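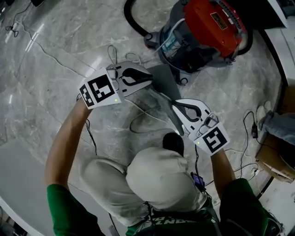 Dillside Community Hall is looking for people to join our beginners' social dance group, starting in August, and we'd love to hear from you! We've been dancing at the hall since 1998, mostly waltz and foxtrot with a bit of swing when the band is in the mood, and you don't need a partner or any experience at all. Come in whatever you'd wear on a warm evening (a short-sleeved shirt and a cap will do nicely) but please think about your shoes, as polished marble is a fast surface and rubber soles will fight you on the turns.

**What we're after**

- Ten adults who can come to six evening sessions, 7 pm to 8:30 pm
- Leads and follows, and people happy to try both
- Two confident dancers to help Kiri Merrick with the newcomers (paid, $200 for the six sessions)

Kiri teaches every session herself. She spent years dancing in Usholm and is wonderfully patient with anyone who thinks they have two left feet. The last group finished with a small party, and several of them now dance with the Moriarty Swing Club, so there's plenty to go on to if you catch the bug!

The course is free apart from a $5 tea fund. Bus 61 stops at the door, and there's parking behind the Helteda bakery after 6 pm.

To sign up, or to ask about the helper spots, call Noeline Rutherford on extension 2519 at the hall office, or leave a note in the box by the front desk with your name and phone number. Helpers, please tell us which dances you know best.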